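Collections Care Bulletin: Storing Horn, Quill and Feather Objects at Home and in Small Museums

Members will be aware that the Fedholm Natural Materials Society has spent much of the past year reviewing its advice on the keeping of horn, quill and feather objects. The previous leaflet had been in circulation for a long time and no longer reflected the way most members store their pieces. A revised edition is now in use at the Hirkstead study room, and the main points are set out in this item for those who have not yet received a copy.

The review was led by Nam-gil Cho, Keeper of Organic Collections at Hirkstead, and drew upon a survey of 2,955 objects held by members and by the Society itself. The objects ranged from snuff spoons and powder horns to porcupine quill boxes, combs, fans and fishing flies. Each was examined for insect damage, splitting, fading and old repairs. Horn made up the greater part of the survey, and it is with horn that the new advice is chiefly concerned.

What the survey found

Insect damage was less common than expected on solid horn, but it was frequent wherever horn had been joined to wool, felt or fur. Lined horn boxes were the worst affected. In many cases the lining had been eaten away entirely and the grazing had then continued along the inner surface of the horn, leaving shallow, irregular channels. Owners had often taken these channels for tool marks.

Splitting was found mainly on pieces kept near radiators, above fireplaces or on sunny window ledges. Horn is built up in layers, and these begin to part when the material dries out quickly. A piece which has been stable for many years may open along its whole length in one winter if it is moved to a heated room. Members are asked to pay particular attention to this in November, when heating is generally turned on again.

Choosing a place for storage

An inside wall is to be preferred to an outside one. Lofts, cellars and garages should be avoided. Ordinary household furniture is acceptable provided that it is sound, clean and free from active woodworm, and that air can move around the objects.
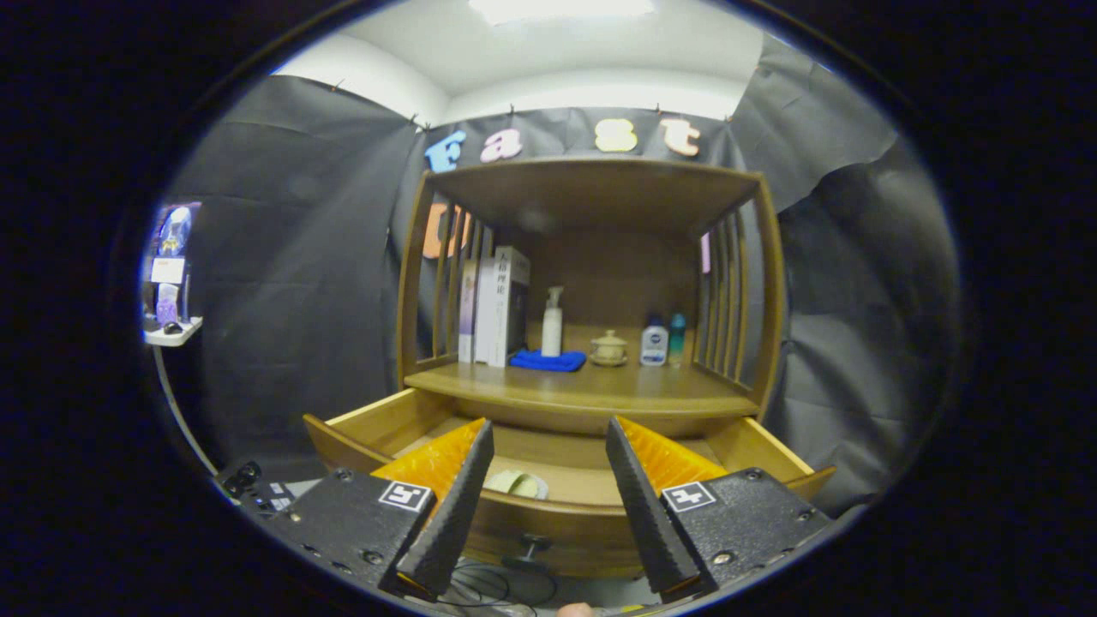

Preparing the shelf or drawer

Remove everything from the shelf or drawer and vacuum the corners, joints and runners with a narrow nozzle. Dispose of the contents of the vacuum cleaner outdoors. Wipe the surfaces with a barely damp cloth and leave the furniture open overnight before returning anything to it. Old lining paper should be thrown away.

Line the surface with acid-free tissue or washed, undyed cotton. Felt, baize and wool blanket must not be used, however well they may suit the appearance of the object. Plastic bags should be kept for short journeys only. Horn sealed in plastic can develop a white bloom, and members who find this should open the bag and allow the piece to rest in a cool room before any attempt is made to brush it.

Objects should not touch one another. Thin pieces such as spoons and combs are best laid flat, with a small roll of tissue beneath any curve. Powder horns should be supported at both ends and must not be hung by their original cords.

Cleaning and handling

A soft, dry brush is sufficient for nearly all horn. Water should not be used, and neither should furniture polish, olive oil or proprietary leather dressings. Neatsfoot oil was recommended in the old leaflet. That recommendation is withdrawn, as a number of the oiled pieces in the survey had become sticky and had collected a layer of dust which could not be removed safely.

Quillwork should be brushed only in the direction in which the quills lie. Loose quills should be placed in a labelled envelope and kept with the object. Members should not attempt to glue them.

Inspection

The Society now recommends that every object be looked at at least once every 90 days. Insect traps should be checked on the same occasion and the date written on the back of each trap. Fresh powder beneath an object, cast larval skins, or a newly ragged edge should be treated as a sign of active infestation. The piece should be isolated in a sealed bag and advice sought from the study room without delay.

Copies of the revised leaflet

A first printing of 200 copies has been made, with drawings by Hung Studio. Members may have one copy free of charge on application to the Hirkstead office. Affiliated museums may request up to 4. The Rokasora branch holds its own supply, and members of that branch should apply to their local secretary. Corrections and observations for the next edition should be sent in writing to Nam-gil Cho, care of the Hirkstead study room.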